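Caltberg Countertop Water Filter, Model 251
Sold by Woment Home Supply

Item 1294
Status: in stock, ships from our Prulletia warehouse

We carried the old Caltberg pitcher for years and sold plenty of them, so we were not in a hurry to like its replacement. The box calls the 251 "a new standard in pure water." We don't know what that standard is, and the leaflet inside doesn't say. What you get is a gravity filter with an upper tank, a lower tank and one cartridge between them.

What it does well
It takes the chlorine taste out of city water. Tea comes out cleaner, and the cloudy film we used to see on top of the cup is mostly gone. The spigot doesn't drip, which we can't say for the Yang model we dropped in February.

What we doubt
The maker says a cartridge lasts six months. Ours slowed to a trickle well before that, and our water isn't especially hard. Budget for four a year and be pleased if you need fewer. The maker also claims "mineral balance." We asked for test results and got a second copy of the leaflet. If you are worried about lead or anything else in your well, pay for a lab test first and buy a filter certified for whatever it finds. We would not buy this one for that job.

In the box
Upper and lower tank
Lid
Spigot with two washers (one is a spare)
One cartridge
Leaflet

Details
Cartridge: 251-C, sold singly or in packs of three
Power: none
Warranty: one year on tanks and spigot, nothing on cartridges
Returns: 18 days, unused cartridges only

Setting up
Soak the cartridge overnight. The leaflet says 15 minutes, and at 15 minutes you will get gray water. Run two full tanks through and pour them on the plants. Tighten the spigot nut by hand. A wrench will crack the tank, and the warranty doesn't cover it.

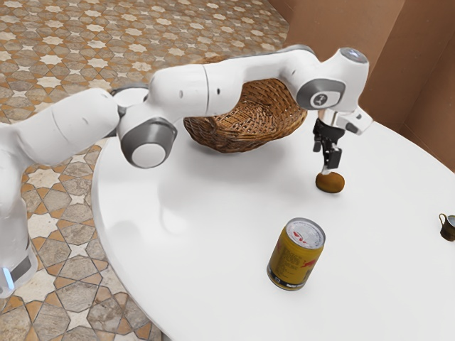
Woment Product Desk

Will the old pitcher cartridges fit? No, although the thread looks the same. They go in a turn and a half and then leak around the collar.

Can it go in the dishwasher? The lid can. Wash the tanks in the sink with plain soap.

Is it worth the extra money over a pitcher? For one person, probably not. For a household that empties a pitcher several times a day, the bigger tank is the real reason to buy it.

Updated 9/24/23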